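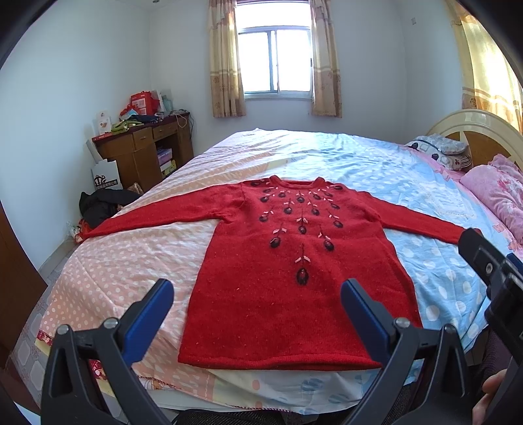

Went to the Pridum open day in Vavthorpe over the weekend and I'm still buzzing, so you all get a trip report. I was expecting a hall with a rope across it and an arm doing the same pick over and over. What I got was a house, with the laundry demo upstairs in a regular bedroom, and you could walk right up and ask questions! The work they were showing is garment handling with hand-held grippers. A person holds the tool, does the task, and the recording goes into training a folding policy for an arm later on. The garment on the bed when I went up was a red sweater, sleeves straight out to both sides, on a polka dot spread that goes from pink to blue. I love that they didn't clean it up into a lab. There's stuff piled on the desk, a jacket dumped on the corner of the bed, sun coming in at the window. If it's going to work in my house it had better cope with that.

The guy running the room was Silviu Avram and he let me try it. Way harder than it looks. You have two fingers and no wrist feel, and my first try at picking up a hem I pinched sweater and bedspread together and dragged the whole lot toward me. Second try was better. He said they've got 3784 recordings so far, sweaters and shirts mostly.

Posted by mothbox, Tuesday, February 10, 2026

Jealous. What are the finger pads like? Every soft pad I've made either slides on knit or grabs so hard it stretches the stitches.

Posted by tinsnips

Blue rubber, one on the inner side of each finger. I squeezed one (I asked first) and it's softer than I'd guessed, gives maybe like a pencil eraser. It held the ribbed hem fine. Where I had trouble was getting only one layer, and I think that was me.

I dug out another one from the same visit:
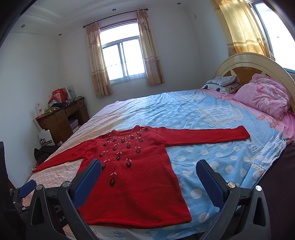
Sweater on the bed, blue pads in close.

You can make out the ribs on the pads in this one, and the pivot screws. The linkage has those long triangular cutouts, so I'd guess somebody was thinking about weight. After ten minutes my forearm was glad of it.

Posted by mothbox

OK I'll be the grump. I've been to two of these things and it's always a person doing the folding. Did you see a robot fold anything, start to finish, with nobody holding it?

Posted by lowgear_pete

Downstairs, yes. They had an arm doing towels on a kitchen table. It did seven while I stood there and got stuck on one, where it kept patting at a corner that had tucked under. No sweaters though. I asked Silviu about that and he said straight out that sweaters aren't ready.

Posted by mothbox

See, that's my point. Towels are rectangles. A sweater with the arms out flat is already most of the way solved by the human who put it there. Show me one out of the dryer in a ball.

Posted by lowgear_pete

I don't agree with that, Pete. Flat to folded is a real problem by itself. Look how long those sleeves are, and in the second shot the left one runs down toward the side of the mattress while the other goes nearly straight across. You have to bring both in without twisting the body, on a soft surface that has creases of its own. We spent a whole semester on T-shirts and didn't get there.

Posted by Drullora

Soft surface is the part I'd worry about too. We used a table with a felt top for a reason.

Posted by tinsnips

Fair, I'll give you the mattress. I still think balled-up is where the money is.

Posted by lowgear_pete

Does the pattern help or hurt? All those dark ovals fanning out from the neck. I'd think it's a gift for tracking, you always know which side is the front. Then you hand it a plain red one and it falls over.

Posted by Šimko

I asked almost exactly that!! He said they rotate garments, plain ones included, and that they split the set so that patterned stuff can't carry it. The numbers on the sheet by the stairs were 997 patterned and 1023 plain for tops with long sleeves. The rest is short sleeves and odds and ends.

Posted by mothbox

Nice, that's closer to even than I'd have bet.

Posted by Šimko

Any idea if they're doing another? I'm two hours away and would bring my own worst cardigan.

Posted by tinsnips

He said there'd be one more before the end of February, sign-up at the door, no charge. Bring the cardigan. They had a basket downstairs for things people wanted tried, and mine was the only hoodie in it. Park on the hill side, the street in front was full by ten.

Posted by mothbox

If tinsnips goes I'll go. I'm bringing a fitted sheet.

Posted by lowgear_pete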